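**Selling a box of old buttons: sort them first or sell by weight?**

Posted by Constanza Bravo, December 17, 2020

I cleared my aunt's house in Dimley in September and came home with a biscuit tin and two shoeboxes of buttons. My nephew got as far as 471 before he gave up, and I'd guess there are over 1000. Most are plain shirt buttons, but some look older, and there are a few metal ones with a pattern on the front.

I don't want to spend the whole winter on this. Is it worth sorting them before I list them on Listport, or do people buy them mixed? I have started on the kitchen worktop with what I had in the drawer.

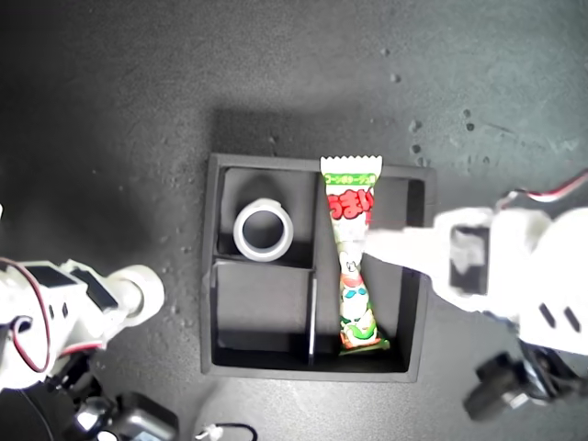
I'd also like to know if postage makes small lots pointless. The post office in Jiltbridge is a bus ride away, so I would rather send a few big parcels than lots of little ones.

**Adelino Azevedo**

Sort them, but only once and only roughly. Take out anything metal, glass or shell, and anything still sewn to its shop card. Sell those in small lots. The rest can go by weight in one bag.

Shell feels cold against your lip and plastic doesn't. Don't wash metal ones, just wipe them with a dry cloth. If there is a maker's name on the back, such as Fragkou, put it in the title of the listing.

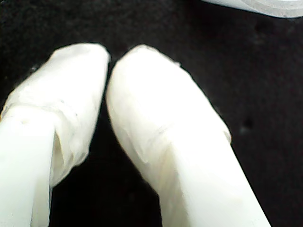

*White tips, close together on a dark surface.*

For postage, 4 matching coat buttons will go in a padded envelope. Check the thickness before you seal it, as domed ones can push you up to the parcel price. I save mine up and post once a fortnight, and say so in the listing.

**Markos Karras**

just sell the lot, life's too short. I sold a full tin mixed and it went in two days

**Stavros Vlachopoulos**

I'd go with Adelino, with one change. Keep the plain shirt buttons in sets of the same size if they are already threaded together. Dressmakers buy those and they don't want loose ones.

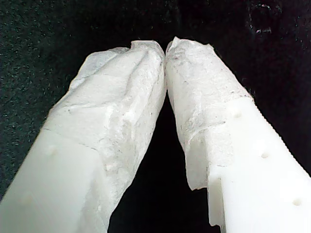
Put something behind them for scale when you take your listing photos, a ruler is best, and show the backs as well as the fronts. Half the messages I get are people asking whether it's a shank or holes.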